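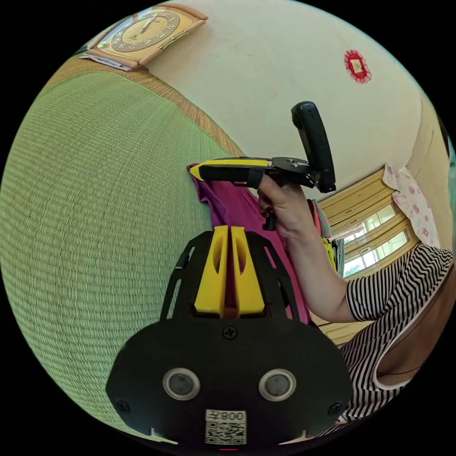

One gripper as seen by the other, with the magenta practice piece hanging behind them.

How to pick up and fold a shirt with two hand grippers (what I learned at the Drikeck demo day)

I went to the Drikeck home robotics demo thinking I'd stand at the back and eat cookies, and I ended up spending most of the visit learning to fold laundry with a pair of gripper fingers. It was so much fun! A few of you asked me to write up how it's done, so this is the version I wish I'd had in my pocket when I walked in.

The idea is simple enough. You hold a gripper in each hand and do an ordinary chore with them while the cameras record what the grippers see. Later those recordings go toward teaching a robot arm the same chore. Samira Smadi gave the talk and then talked us through the hands-on part, and she was very patient with those of us who kept dropping things (me).

Before you start

Clear yourself a flat surface. A bed is great because it's big and you can reach it from the side, and a woven mat on top gives the cloth something to lie on that doesn't sink when you press. Pick a shirt in a color that stands out from the mat. Mine at first was a beige thing on a tan mat and I could barely find the hem myself, never mind a robot finding it.

Start with one piece. I know, I wanted the whole pile too.

Step 1: Make a peak

Don't try to grab the shirt while it's lying flat. The fingers will just skate over it. Open them a little, push the tips into the cloth near a corner, and nudge forward until a bit of fabric rides up between them. Then squeeze the trigger slowly.

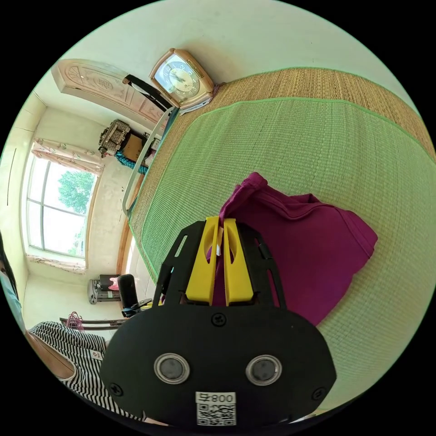 If the peak flops over before you close, back off and push again from a lower angle. It took me 11 tries to get my first clean pinch, and Emanuel Ilie, next in line after me, got it in 3, which I'm completely fine with.

Squeeze only as hard as you need to. I was clamping down like I was opening a jar and my hand was sore by lunch.

Step 2: Lift and look

Once you've got hold of it, bring the shirt straight up and stop. Let it hang for a second. You want to see where the shoulders are, and the camera wants a look too. People rush this (hi again) and then they're folding a sleeve into the neck hole with no idea how it got there.

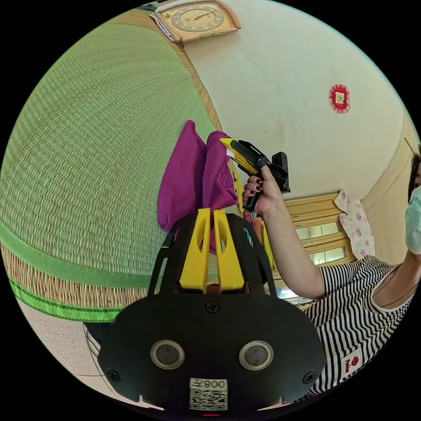

Now bring your other gripper in from the side. Samira's tip was to aim the second tip at a spot you can already see, a seam or a loose corner, and keep your wrist fairly level on the way in. If you lose sight of the corner, lower the shirt and start the lift over. Hunting around in the air just makes a knot!

Step 3: Lay it back down

With a corner in each gripper, pull gently outward and lower the bottom edge first, then walk your hands toward you so the rest follows. Let go with one hand, smooth, then let go with the other. The closed fingers work pretty well as a little iron for pushing out wrinkles, as long as you go from the middle outward.

Step 4: Fold from the top edge

Pinch the edge that's farthest from your body, lift it, and carry it over in a low arc. Low is the word. If you swing it up high the fabric slides sideways and your fold comes out as a triangle.
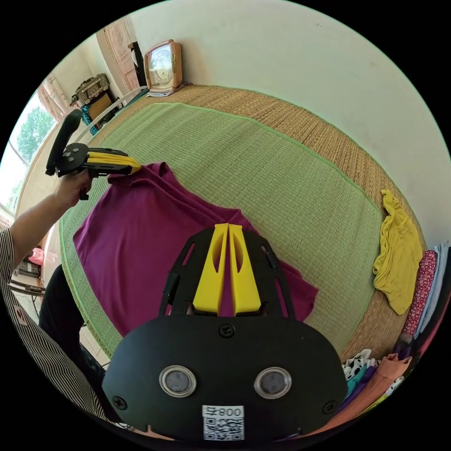

Fingers on the top edge, with a fold of the fabric coming up off the mat.

Do the sides next, then bring the bottom up to meet the collar. Set the finished shirt to one side, well out of the way of your elbows. I knocked my stack over twice.

If it keeps going wrong, try a thicker fabric. Thin slippery stuff is miserable and Samira says to leave it for another day. And swap which hand leads! I'm right-handed and my left turned out to be the calmer one.

The next demo day is in November, and I've already told Emanuel I want a rematch.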